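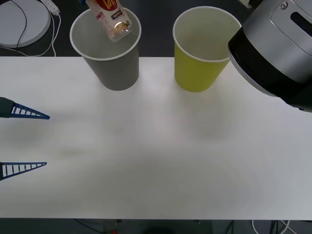

Why doesn't a paper cup go soggy?

Paper is terrible at getting wet. Drop your homework in a puddle and you will find this out quickly (your teacher may have doubts about the puddle). And yet people make cups out of the stuff, fill them with juice and hand them to small children at parties.

The trick is on the inside. Most paper cups have a very thin coat of plastic, or something like it, stuck to the paper. It is so thin that you can't peel it off with a fingernail, although plenty of people have spent a boring party trying. The drink touches the coat and the paper stays dry behind it.

Left long enough, many cups do give up. The drink usually creeps in at the seam, where the edges of the paper meet. Run your finger down the side of a cup and you can feel it.

The curly bit at the top

Look at the rim of a grey cup and a green cup and you'll find the same thing on both, a thin white roll. The paper has been curled over on itself. A flat edge of paper bends easily, and it can give you a nasty little cut, so a cup without a roll would be floppy and also bad for your lips. Once it's rolled, the edge is stiff and round.

Try it with a strip of paper. Hold it flat by one end and it droops like a bored cat. Roll it into a tube and it sticks straight out.

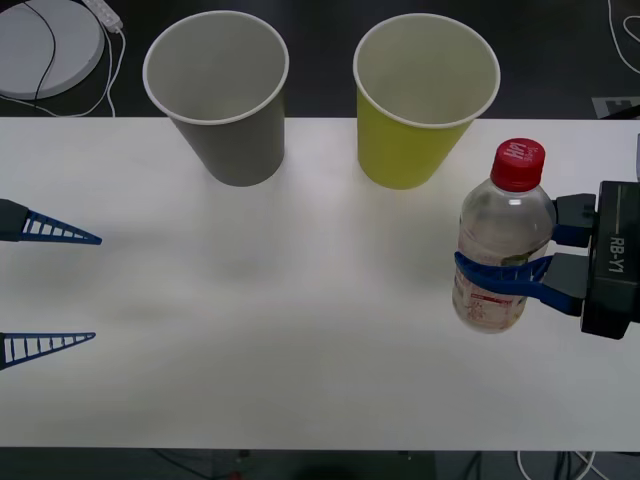

Wide at the top, narrow at the bottom

Paper cups get thinner as they go down. This is handy for stacking, as each one slides into the next. Straight-sided cups of the same size wouldn't fit inside each other at all, and the cupboard would be full by lunchtime.

It does make them a bit wobbly. A narrow base and a wide, heavy top full of squash is how tablecloths get ruined. Keep your cup well back from the edge of the table. Grown-ups say this a lot, usually just after putting their own tea there.

Bottles do the job differently. A clear plastic bottle doesn't need a coat, as water can't soak into it, and a screw cap means it can fall over without anyone shouting.
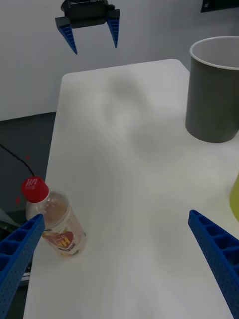
Cartons are closer to cups than you'd think. They are mostly card, with thin layers on the inside, and they come with flat sides so they pack neatly into a box. The price of that is glugging. Air has to get in as the drink gets out, and if both want the same hole they take turns, rudely. Pour slowly and leave some of the hole free for the air.

Two cups set a little apart are easier to fill than two squashed together. Aim for the middle of the cup and stop before the rim.

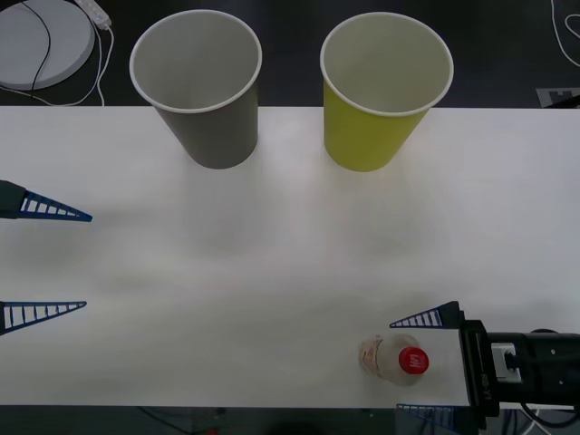

Maribel Huamán: We left water in a paper cup on the windowsill in November to see when it would leak. My son checked it every morning for 17 days, then his sister drank it. Is there a better way to do the test?

Yes. Hide it from his sister.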